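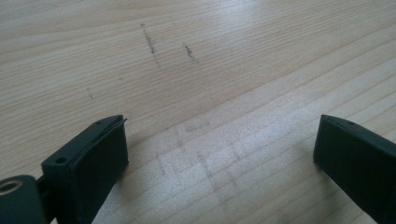 Good practice for hand-held gripper work at Iltance starts with the bench, and the rules on this page are the ones every new operator reads before a first shift. They cover the bench surface, the gripper, the lighting and the log. A session begins with both fingers open over bare wood, nothing between them, so the first seconds of every recording look the same. Light marks in the wood, like the two short dark streaks and the gray smudges on this tabletop, are allowed as long as they are entered on the bench sheet. Fresh marks made during a shift get added before the next operator sits down.

The rules were put together by Lwazi Botha in May and apply to the benches at Nel and Zedar. Fornent uses the same text with its own log forms.

Surface
Clear the bench completely. Cups, phones and badges go on the shelf. Wipe with a dry cloth only. Do not sand or repaint a bench without asking, because older recordings are matched to it.

Fingers and pads
Look at both inner faces before you start. A pad that has lifted at a corner is replaced, never glued back. Pads are changed after 1000 grasps even if they look fine. Write the number of the new pair in the log.

Fasteners
Check each screw by hand at the start of the shift. Use the short driver from the drawer and stop when the screw is snug. A stripped hole means the finger goes in the red bin and you take a spare.

Light
Window glare on the bench is acceptable if the grip area can still be made out. If it can't, lower the blind halfway and record again. Desk lamps stay off at both sites.

Open and close test
Open fully, close fully, three times, with nothing in the grip. Any sticking or clicking goes in the log and the tool goes back to the cabinet. Do not oil it yourself.

Session length
One session is 300 seconds. Take a break after every fourth one. A recording that runs to 302 is kept, and anything longer is trimmed by the person who checks it.

Log
One line per session: bench, tool, operator initials, marks, faults. Leave no blanks. If there were no faults, write "none".

Questions about the rules go to Lwazi Botha, extension 894. The printed copy hangs next to the tool cabinet at each site.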